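Week 6 handout: Citrus in the trade, from harvest to store

Reading for Tuesday: Weerakoon, chapters 4 and 5. Bring the Flullberg packing sheets we used last time.

1. Why citrus is handled differently

Most fruit sold in grocery stores falls into one of two groups. Climacteric fruit, such as bananas, pears and tomatoes, goes on ripening after it is picked. It gives off ethylene, softens, and turns starch or acids into something sweeter or milder. Non-climacteric fruit does very little of this. Citrus belongs to the second group. An orange picked sour stays close to that sour for the rest of its life.

The result for growers is that the harvest date matters more than anything done later. A tomato can be picked at the first blush of color and shipped firm. An orange has to be left on the tree until its sugar and acid are where the buyer wants them. On the other hand, the tree is a fairly good storage room, and many varieties can hang for weeks with little loss.

2. Peel color and ripeness

Students often mix these up. The orange color of the peel comes from carotenoids, which show once the green chlorophyll breaks down. Chlorophyll breaks down with cool nights. In warm regions a fully ripe orange may still be green, and late-season Valencias can turn partly green again on the tree.

Packers deal with this by degreening. The fruit is held in a room with a small amount of ethylene and high humidity, usually for one to three days. The peel changes and the inside stays the same. Degreening also speeds up aging of the button (the bit of stem and calyx left at the top), and a dead button is an easy way in for stem-end rot.

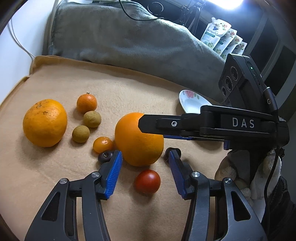
Bronisława Zawadzka, in her comments on last year's version of this handout, wrote that the section on degreening made it sound like a trick played on the buyer. In her view it should be taught next to waxing and washing, as one more step that changes how fruit looks and how long it keeps. She also asked for more on blemishes, which she said cause more arguments at the packing line than color does.

Her second point is taken up in the next section. On the first, see Weerakoon, who gives both sides.

3. Blemishes and grading

Surface marks are sorted by cause, because the cause tells you whether the fruit will keep.

Wind scar: light brown or silvery patches from young fruit rubbing on leaves and twigs. Healed over, no effect on the flesh.
Insect scarring: thrips often leave a ring near the stem end. Also healed.
Oil spotting: the oil glands break when wet fruit is handled roughly, and the oil burns the peel. Shows up a day or more after picking.
Clipper cuts and punctures: open wounds. Green and blue mold start here.

The first two lower the grade and little else. The last is a reason to pull the fruit at once.

4. Worked case: the Flillham lot

The lot was 257 cartons of navels. At inspection 57 cartons were marked down for wind scar and the other 200 passed as first grade. After cold storage, Till Janssen's group found mold in both parts of the lot, and the scarred cartons were no worse than the clean ones. The mold followed the picking crews - cartons from one crew had most of the clipper cuts.

Questions on this case will come up in the lab. Look at the order of events and decide at which step the loss could have been prevented.

5. Terms to know

albedo, flavedo, button, degreening, chilling injury, Brix-acid ratio, curing

Lab groups are unchanged, except that Aurelia Hauser moves to group 3.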